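8 April 2019, sim bench

Back on the gripper comparison for Kinus, and a good long day of it (thank you, Evie, for leaving the config files in such a tidy state!). I've kept the simulated house just as it was and set the arm controller to 145 ticks a second, with the head camera view saved on every run so that Pushpa can look through them later. 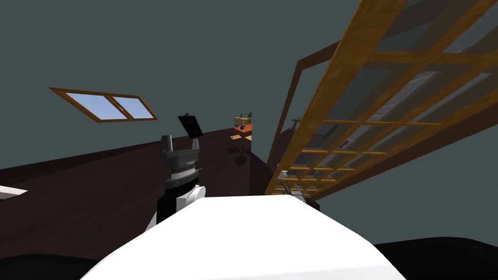 My main worry is still the roll in the head view. Llinos thinks it comes from the neck joint sagging under its own weight in the physics, and I'm half inclined to agree, though I'd like to try the older Khondokar controller before we blame the poor neck. I got through roughly 700 steps before the left wrist began to hunt, a slow little wobble that settled once I dropped the gain from 5 to 3.
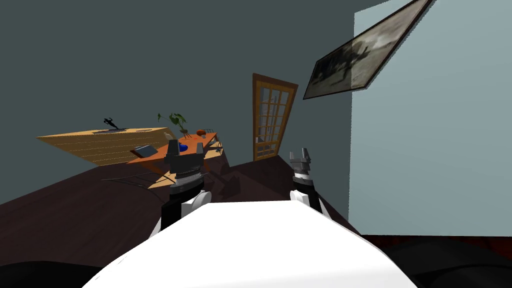 With the lower gain both arms feel much calmer, if a touch lazy on the way up, and I can live with that for now. Chelsea wants the finger closing speeds matched left and right before we compare anything properly, so that's first thing next time. Still to ask Seema: are the fingertip friction values hers, or left over from May?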